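Wide gripper fingers or the stock jaw for small bricks on a two-arm table?

Posted by Khoa Lương, July 23, 2024
Tags: grippers, wrist camera, two arms, sorting

Hello all. Please excuse my English, I will try to be exact.

I have two arms on one table, which work towards each other. The task is simple: take toy bricks from the table top and put them in a tray. I want to use the same gripper on both arms in the end, so I am trying two kinds now and I would like to hear from people who have made this choice before me.

Gripper one is the jaw that came with the Younis arm. It is narrow, black, and it closes very straight. Gripper two is a pair of thick printed yellow fingers from the Flusik parts page, with ribbed rubber pads on the inner side. The wrist camera looks out between these fingers.

What I have noticed until now:

The stock jaw is better when two bricks touch each other. It can go down between them. The wide fingers push the second brick away, or they take both.

The wide fingers forgive much more when the position is wrong. I moved the target by 2 mm on purpose and they still took the brick. The stock jaw with the same error came down on top of the brick and the arm went into its safety stop.

The wide fingers hide a part of the picture in both lower corners. When they are open this is not a problem for me. When they are nearly closed, the detector sometimes loses the brick, and I do not know if I should worry about this or not.

I made 50 picks with each gripper, always single bricks and always from the same start position. This is too few to say something serious, I know. The stock jaw failed more often, but nearly all of its failures were of the same type (jaw on top of brick), so maybe it is my calibration and not the gripper.

My second question is about the other arm. When it reaches down in the shared area, my wrist camera sees mostly its motor housing, and the green light on it makes the automatic exposure jump. Do you cover such lights, or do you fix the exposure? I use the Clernent controller, the small version, and the camera goes through the same box.

Thank you for reading so much text.

Ilaria Morelli

Hello Khoa. I had nearly the same doubt in December, and I will tell you what I did, although my parts were small bottle caps and not bricks.

First, fix the exposure. Do not cover the light before you have tried this. Put a brick in the darkest place where you must pick, set the exposure by hand until you see its edges well, and write down the value. After that leave it alone. In the Clernent menu the setting is under Camera, then Manual, and it is lost when you update the firmware, so it is good to have it on paper. If the light still makes a green stain on the image, a small piece of matt tape is enough, but then you cannot see the state of the motor from your chair, and I missed this more than I expected.

Second, the comparison. In my opinion you are measuring two things together. A wide finger hides a bad calibration and a narrow jaw shows it. I would first calibrate again with the narrow jaw, until the centre error is small, and only then repeat the test with both. Change also the start position, otherwise you learn only about that one position. I stopped at 467 picks for each gripper because my pads were worn, and the order of my two grippers had changed since the first fifty. So please do not decide today.

About the bricks that touch: can you use the first arm only to separate them, with the wide fingers, and let the narrow jaw do the picking? You wrote that you want the same gripper on both. I would ask myself why. The spare parts are easier, yes, but the two arms do not have the same job.

For the lost detections, save the images from the last part of the closing movement and look at them one after one. In my case the detector did not need this part at all. I froze the target position when the fingers were half closed, and the problem was gone.

Gwion Hughes

Just go with the wide ones. I've got Citusport pads on mine, rated for 2000 cycles, and they're still fine. Tape over the light.

Khoa Lương

Thank you both. Ilaria, the question "why the same" is a good one and I do not have a strong answer. It was mostly because I have only one printer and I did not want to keep two sets of files.

I have now fixed the exposure and the image does not jump any more. I leave the light without tape for the moment. The calibration I will repeat with the stock jaw, as you say, and I will use more than one start position.

Gwion, do your pads have ribs or are they flat? Mine have ribs, and I want to know if the flat ones hold a brick when only the edge is inside.

I add one view from the wrist camera, with the wide fingers open and the other arm over the bricks.
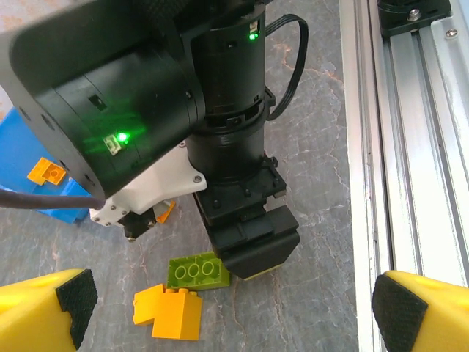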